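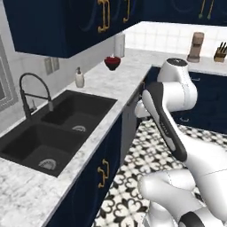
Figure 4. Double-basin sink in a marble countertop, with a strainer in each basin.

4. Installing the Duvow Under-Sink Water Filter

4.1 Before you start

The Duvow filter connects to the cold water line only. Do not install it on a hot water line or upstream of a water heater. The unit must be mounted upright, with enough clearance below the housing to remove the cartridge.

Check the carton against the packing list. If the mounting bracket or the Liretti quick-connect fittings are missing, stop and contact the dealer. Fittings from other makers may seat without sealing.

CAUTION: Maximum inlet pressure is 100 psi. If the supply pressure is higher, or is not known, fit a pressure regulator before the filter.

4.2 Mounting the bracket

1. Close the cold water shutoff valve and open the faucet to release pressure.
2. Hold the bracket against the cabinet side wall and mark the screw holes.
3. Drill the pilot holes. Check the depth first so the bit does not pass through the panel.
4. Fasten the bracket with the screws supplied. Hand-tighten only.
5. Hang the filter head on the bracket with the arrow pointing toward the faucet.
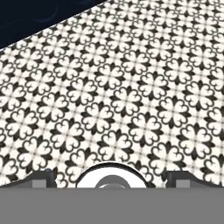
4.3 Connecting the tubing

1. Cut the tubing square with a tubing cutter. Scissors flatten the end and cause leaks.
2. Mark each tube 5/8 inch from the end.
3. Push the tube into the fitting until the mark meets the collar, then pull back lightly. The tube should not move.
4. Connect the tube from the shutoff valve to the port marked IN.
5. Connect the tube from the faucet to the port marked OUT.

Note: Leave a gentle loop in both tubes. A kinked tube must be replaced — straightening it does not restore its strength.

4.4 Fitting the cartridge and flushing

1. Remove the wrap from cartridge 3915 and wet the upper O-ring with clean water. Do not use petroleum grease.
2. Insert the cartridge and turn it clockwise until it stops.
3. Open the shutoff valve slowly and check every joint for drips.
4. Run the cold water for 5 minutes. Cloudy or gray water is normal during the first flush.
5. Close the faucet and check the joints again.

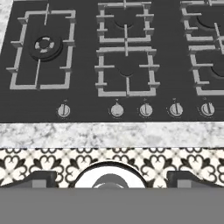
If a joint drips, close the shutoff valve, release the pressure, and reseat the tube. If it still drips, cut back the tube end and repeat the steps in 4.3.

4.5 Setting the reminder

Press and hold RESET until the light blinks green. The counter starts at zero and the light turns amber when the cartridge is due. After a power loss the counter keeps its value, but the light may take a minute to come back.

Write the month of installation on the label supplied and attach it to the housing. Replacement cartridges are listed in Section 7 under the Bulgate part numbers.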